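Part-time packing and refill assistant, Rarby

Zurkedov Household Refills

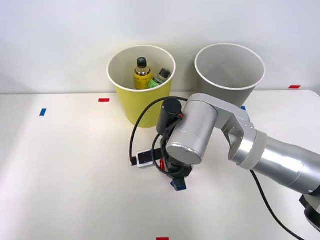
Page last changed: October 12, 2021

Zurkedov sells household and kitchen liquids by the bucket. Customers choose what they want, we pack the bottles upright in a paper bucket, and the bucket goes out on the next round. When the bottles are finished the customer puts them back in the bucket and we collect them. We are looking for a part-time assistant to work in the packing room at our Rarby unit.

The buckets

We use large paper buckets with a white rim. Yellow-green is for full bottles going out and grey is for empties coming back. The two colours are never swapped, even when we are short of one of them. A yellow-green bucket with a couple of bottles in it is a small order. Larger orders are packed tighter, with the tall bottles in first and the short ones fitted round them.

What the job involves

You will take an order sheet, fetch the bottles from the shelves and check the label and the cap on each one before it goes in the bucket. Caps must be done up fully. Bottles stand upright and may lean against each other a little, but they should not lie flat. The order sheet is folded once and tucked down the side.

In the second half of the shift you will sort the empties. Bottles that can be refilled are rinsed and put in the drying racks. Cracked bottles and ones with no readable label go in the recycling cage. Caps are kept separately by size. Paper buckets that have gone soft at the base are flattened and put with the cardboard.

You will also wipe down the tables at the end of each shift, keep the shelves filled from the store and tell the shift lead when any line is running low. On delivery days you will help to unload. There is a trolley for this and a ramp at the back door.

You will not be asked to drive, and you will not deal with customers except to take the occasional phone message.

Hours and pay

The post is 19 hours a week, mornings only, with a start time of 8.15. Pay is by the hour and is reviewed each April. We pay monthly, straight into your bank account. Holiday is in proportion to the hours worked. Overtime is sometimes offered before the winter break and you are free to say no to it.

There are 2 posts. Both are permanent after a trial period of 4 weeks.

What we ask for

You need to be able to read a printed order sheet and small print on bottle labels, and to stand for most of a morning. Stools are available at the sorting table. You should be able to lift a full bucket from the table to the trolley. If lifting is difficult for you, please say so on the form, as one of the posts can be arranged mostly around sorting and labels.

Experience in a shop, warehouse, kitchen or laundry would be useful. It is not required. You will be shown how to do everything in your first week, including what to do about spills and which products must be kept apart.

Some of the products are scented. If you have a skin condition or asthma, please talk to us before you apply. Gloves and aprons are supplied. You will need your own flat closed shoes.

Where we are

The unit is on the Halim Road estate, at the far end from the roundabout. The 363 bus from Rernstead stops at the estate entrance, and it is a short walk from there. Cycle parking is beside the back door. Car parking is limited and is shared with the tile shop next door, so please do not use the bays marked for their customers.

The packing room is heated and on the ground floor. There is a small kitchen with a fridge and a microwave, and a locker for each member of staff.

How to apply

Application forms can be collected from the front desk at the unit on any weekday morning, or we can post one to you. You do not need to send a CV. Please tell us the earliest date you could start and any mornings you cannot work.

Everyone we shortlist will be invited to spend an hour in the packing room. You will pack a few orders alongside one of the team and then have a short talk with the shift lead. We pay for this hour and refund your bus fare from Rernstead if you keep the ticket.

If you applied for the post in April you are welcome to apply again. Please fill in a new form, as we have not kept the old ones.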